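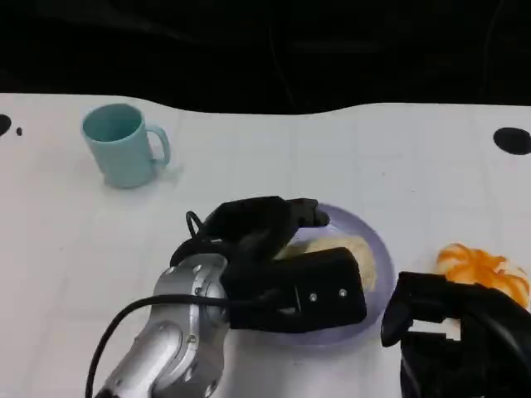 Reducing Standby Heating Losses in a Shared Campus Building
Student project report, Building Services module
Submitted by Rajeshwari Shenoy

1. Background

The Ostaleck Annex is a two-story teaching building with offices on the upper floor and seminar rooms below. It is heated by a single gas boiler that feeds two circuits, one for each floor. The building was handed over to the department with its original heating controls in place, and the schedule programmed at that time had not been reviewed before this project began.

Staff on the upper floor had reported that the offices were too warm in the early morning and too cool by late afternoon. The project was asked to establish whether these complaints could be traced to the controls, and whether any correction could be made within the ordinary maintenance budget.

2. Scope

The work covered the boiler schedule, the radiator valves and the insulation of exposed pipe in the basement corridor. Windows and roof insulation were excluded. Ventilation was considered only where it affected the readings.

3. Method

Temperature loggers supplied by Werkus were placed in four offices, two seminar rooms and the basement corridor. Each logger was mounted at desk height on an interior wall, away from direct sunlight. Readings were taken every fifteen minutes for four weeks, ending in April. The boiler controller, a Gidero unit with a seven-day program, was inspected with a member of the facilities office present, and its settings were copied by hand before any change was made.

All radiator valves in the building were checked for free movement. Exposed pipe was measured with a tape, and fittings were recorded separately.

4. Findings

The controller clock was running one hour behind local time. Both circuits were set to start at 4:00 a.m. and to stop at 3:00 p.m. by the controller's clock, although the first classes start at 9:00 a.m. and the offices are in use until 6:00 p.m. The same program was repeated on weekends, when the building is closed.

Of the 95 radiator valves tested, 49 moved freely through their full range. The remainder were stiff or stuck, most of them in the open position. In the seminar rooms several valves could not be reached without moving fixed shelving - these were tested from the side with an extension key.

The basement corridor contains 374 feet of heating pipe without insulation. The corridor was the warmest of the spaces monitored on most nights, although it is used only for access to storage.

The meter record for the four weeks shows gas consumption of 1789 therms. No reliable figure was available for the same period in the previous year, as the meter had been replaced, and the report therefore makes no claim regarding the change over time.

5. Recommendations

The controller clock should be corrected and checked whenever the clocks change. Separate weekday and weekend programs should be entered, with a later start for both circuits and a low setting to protect against frost when the building is closed.

Stuck valves should be freed or replaced, beginning with the upper floor. Pipe insulation can be fitted by facilities staff using preformed sleeves, but the valves and flanges will need removable covers so that they remain accessible.

A second set of readings should be taken during the next heating season, with the loggers in the same positions.

6. Limitations

One logger in the lower seminar room stopped recording during the second week and was not replaced. Occupants were asked not to use portable heaters, but compliance was not checked. The method for estimating pipe losses follows the course notes by Brynjólfsdóttir and assumes a constant water temperature - a simplification that probably overstates losses in mild weather.

7. Records

The logger files, the original controller settings and the valve schedule are held by the department office and may be consulted on request.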